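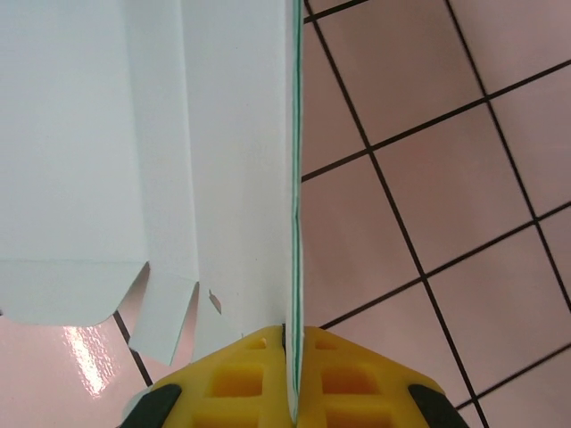

Edge of the carton between the yellow fingers, with the bottom flaps open.

Can two robot arms fold cartons and pack garden sets already?

Posted by Roxana Văduva, Sistville
1249 views

Good day to all. I have a small shop in Sistville and we pack garden gift sets: a hand fork, a trowel, one pair of gloves, and a carton that comes to us flat. In November we must prepare 1630 sets. The packing is done by my sister and me, on one table, and by the evening our fingers are full of small cuts from the board.

I am asking about two small arms on a table, the kind with a simple gripper on each one. I do not need them to be fast. I would like to know, please, which part of this work a machine can do today without a person standing near. Is it the carton, the tools, or the gloves? I supposed that the carton is the easiest, as it has straight lines and the creases are already made in the factory. A seller from Bralley told me on the phone that "everything is possible", and this answer did not help me very much.
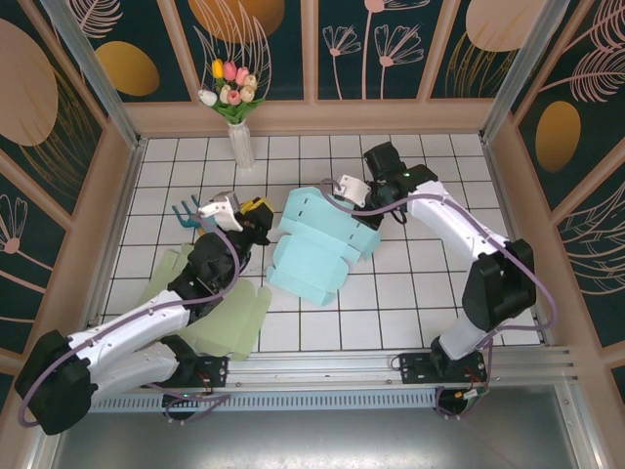

I should add that our cartons are of thin paperboard, and the flaps at the bottom must go one under the other in the correct order. If one flap goes wrong, the bottom opens when you lift the set. My sister does it without looking. I have tried to write down the steps for her movement and I stopped at step five, as I could not say what her left thumb was doing.

Thank you in advance for any experience, also for the bad ones.

Simon

Tools yes, gloves maybe, carton no. Buy cartons with a glued bottom that pops open and you are done with half of the problem.

Nomurex

I work with arms of this type for five years and I will try to be more complete than the reply before me, although he is right about the glued bottom.

The tools are the good part. A trowel is stiff, it has a handle, and it stays where you put it. If you lay the tools always in the same place, the arm will pick them well. Even when they lie close together it can be taught, but leave some space between them and you will have less trouble.
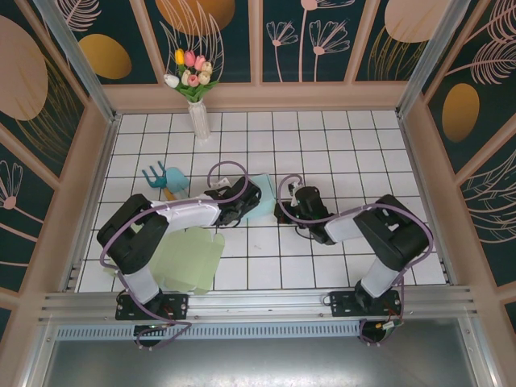 Last edited by Nomurex at 16:30

Gloves are soft and each time they lie differently. To put a pair flat into a box is possible if you accept that it does not look pretty. For a gift set I think you will not accept it.

Now the carton. To pinch the edge of the board and hold it is not difficult. The difficulty begins after this — one arm must keep the body open while the other one pushes a flap under its neighbor, and thin board bends where you do not want. The gripper also feels very little, so it will continue to push when a person would stop. I have seen many flaps torn in this way. With small arms I would not leave this step alone in the room.

My proposal: you open and close the cartons by hand, with thin gloves for your fingers, and the arms only put the tools inside. Please test with waste cartons first, and write here what thickness your board has.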